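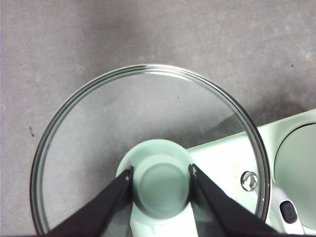 April, 6:40 a.m.

Third morning in the Garimcombe unit. Slept from 11:15 to 5:50 with one interruption, the elevator motor, which runs on the other side of the bedroom wall and starts with a low thump followed by nine or ten seconds of hum. I noted the motor during the viewing and asked the leasing office about it. The answer was that it is quieter at night. It runs less often at night. The level is the same.

Moving the bed to the window wall is possible but leaves 22 inches on the closet side, and the closet door needs 28 to open fully. Options are to take the closet door off and store it, or to leave the bed where it is. The lease says interior doors stay on their hinges unless management agrees in writing. Will ask.

Finished the move-in condition form last night. It is due back within 3 days of getting the keys, so it has to go in today before the office closes at 5:30. The form gives one line per room, which isn't enough, so I attached two sheets and wrote "see attached" on every line. Entries as submitted:

Entry: scuff on the inside of the door at knee height, 4 inches long. Deadbolt turns with effort in the last quarter of its travel. Strike plate probably needs to move down by an eighth.

Living room: vinyl plank lifting at the balcony threshold, one plank, far left. Two filled screw holes above the cable outlet, not painted over. Balcony slider rolls properly, lock engages, screen has a tear in the lower right corner that would fit a dime.

Kitchen: drawer to the left of the range doesn't close the last half inch. Caulk missing behind the faucet. Garbage disposal works. Range hood fan works on low and high but not on medium. Dishwasher ran one empty cycle without leaking.

Bathroom: exhaust fan pulls weakly. It will hold one square of tissue against the grille, but drops two. Tub drains slowly. Hot water reaches the tap in 41 seconds.

Bedroom: blind missing one slat. Outlet behind the bed is dead on the top half.

Took photos of all of it and put them in a folder under the unit number. At Rornent I lost 60 dollars of deposit over a blind that was already broken when I moved in, and my only record was a phone call. The deposit there took six weeks to come back and arrived without an itemized list until I asked for one.

12:20 p.m.

Turned in the form at lunch. The office scanned it and gave me a stamped copy without being asked, which I count in their favor. The request about the closet door has to go through the resident portal. The portal runs on something called Lunance and wants its own password, separate from the one used to sign the lease. Created it. The maintenance section allows only one issue per ticket and won't accept a new ticket until the previous one has been assigned, so the order matters. I put them in this sequence:

Dead outlet
Deadbolt
Tub drain
Bathroom fan
Kitchen drawer
Faucet caulk

That makes 6. The remaining items are cosmetic and can stay on the form. First ticket submitted 12:34, status "received."

Read the lease again while eating. Points I had passed over the first time:

Rent is due on the first and late after the third. The late fee is a flat 100 and isn't prorated. Payment by card adds a percentage, payment from a checking account does not. Set up the checking account transfer for the 28th to leave room for a failed one.

Notice to vacate is 60 days in writing, and has to be given even if the lease is simply ending on its own date. If no notice is given, it rolls to month to month at a higher rate. The higher rate isn't printed in the lease. It refers to "the then-current schedule." Asked the office for the schedule. They will email it.

Water, sewer and trash are billed by allocation: the building's total divided by a formula using occupants and square footage. I have one occupant and 610 square feet. There is no submeter, so my own use has almost no effect on my own bill. Rornent had submeters and I averaged 31 a month. The leasing sheet estimates 48 here. Over a year the difference comes to 204, and I should have included it when I compared the two rents. With water added, the Garimcombe rent is still lower than the Rornent renewal offer, but by less than I thought.

Parking: one assigned space, number 3, under cover. The column on the driver's side is close enough that I have to back in to get out of the car. Backed in this morning on the second try. The space next to it has a truck that sits over the line by the width of its tire.

5:50 p.m.

First ticket changed to "assigned" at 2:10, so I submitted the deadbolt. A technician came at 4:15 for the outlet. It was wired for a switch by the bedroom door, and the switch was off. The top half is live when the switch is up. I should have checked that before filing. He looked at the deadbolt while he was there, although that ticket hadn't been assigned, and filed the opening in the strike plate. It now turns with two fingers. He couldn't close the ticket from his end because it wasn't his, so I closed it from mine, and the system asked me to rate the visit before letting me open the next one. Rated it. Submitted the tub drain.

I sent a correction to the office about the outlet so that the form stays accurate.

He also said the elevator noise comes up often for units on this side, and that the motor mounts are on the replacement list for the summer. He didn't have a month. I am treating it as unknown.

7:30 p.m.

Measured for the shelf. The Jakab shelving from the old place is 72 inches wide in two sections, and the wall between the slider and the bedroom door is 68. One section fits with room for the floor lamp. The second could go in the hall closet if its bottom shelf is left out, to clear the breaker panel. The panel has to have clear access in front of it, so that doesn't work either. The second section goes to the storage cage or gets sold. Storage cages are 35 a month and the section is worth less than two months of that. Sell.

Boxes left to open: kitchen two, books five, papers one, cables one. The papers box has the renter's insurance declaration, and the office needs a copy naming the property as an interested party. The insurer's change of address took effect on the lease start date, but the page they emailed still shows Rornent. Called them. A corrected page should come tomorrow. The lease allows a week for this, and after that the property adds its own coverage at 14 a month, which covers their building and none of my belongings.

Internet: the installer window is tomorrow, 8 to noon. The building has one provider. The outlet is in the living room, behind where the shelf goes, so the shelf stays out from the wall until he has finished.

Temperature in the living room at 7:30 was 77 with the slider closed and 72 with it open for half an hour. The unit faces west. In July this will matter. The thermostat is a plain one with no schedule, and the lease prohibits replacing it. A reflective film on the slider might be allowed if it is the static type. Add to the list of questions along with the closet door.

10:05 p.m.

Tub drain ticket assigned at 8:50, after hours, so apparently that step is automatic. Submitted the bathroom fan.

Counted elevator starts from 9 to 10 p.m. with the bedroom door closed: 14. Tried earplugs for ten minutes. They remove the hum and leave the thump, which comes through the bed frame. Put folded towels under the two legs nearest the wall. Less of it, I think. Will move the headboard out an inch tomorrow and compare.

Alarm set for 6:45 for the installer. Old mailbox key from Rornent is still on my ring and has to go back by mail.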